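The Second Socket

Jonalyn Calimlim had the shop key, so she was the one who opened up at 6 in the morning, in February, with the heater off and the street still dark. The computer was where she had left it, lying on its side with the panel off. It had come from Gebremichael, the feed store out past Stullstead, and it held ten years of their accounts.

Kristine Dimaculangan came in a little later with two coffees and put one down away from the bench.

"Did you sleep?" she asked.

"Some."

"It's a processor, Jo."

"It's their processor."

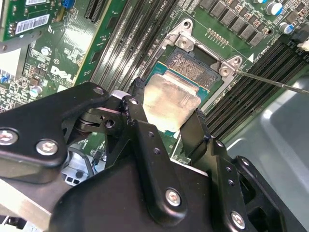

Jonalyn had bent pins once. That was at Kendent, her first job, when she was nineteen. She had let a chip drop a quarter of an inch. It made almost no sound. Her boss looked into the socket with a flashlight for a long time and then wrote a number on a pad, $687, and took it out of her pay over the spring. She still knew the number. She could not have told you what she paid for her car.

"You line up the corner," Kristine said. "Then you let it sit. You don't push."

"I know how it goes."

"I know you know."

They drank the coffee. A truck went by and the front window buzzed. Kristine looked through the mail, which was a bill from Sustness for the parts order and a flyer for carpet cleaning. She put the bill under the phone.
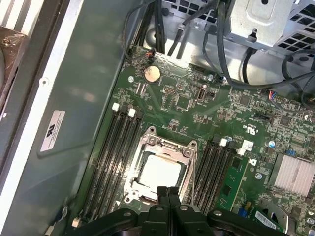
"They called again last night," Kristine said. "The son did. He wanted to know if he should buy a new one."

"What did you tell him?"

"I said wait until noon."

Jonalyn wiped her hands on her jeans, though they were clean. She thought about the old man at the feed store, who had carried the tower in himself and would not let her take the other end. He had asked if the numbers were still inside it. She had told him the numbers were on the drive and the drive was a separate thing. He nodded as if she had said something kind.

"You should copy the drive first," Kristine said. "Before anything."

"I did it yesterday. Twice."

"Then what are you worried about?"

Jonalyn didn't have an answer for that. She pulled the stool over and sat down.

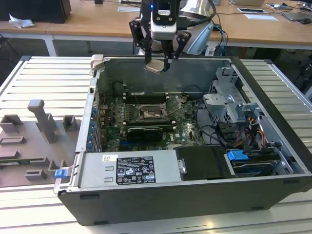

At ten the phone rang. Kristine picked it up on the second ring and turned toward the window.

"No, sir," she said. "She's working on it now. Yes. The numbers are fine."

She listened for a while. Then she put her hand over the phone.

"He wants to know if you like eggs," she said. "They have too many."

"Tell him yes," Jonalyn said, and reached over to turn on the lamp.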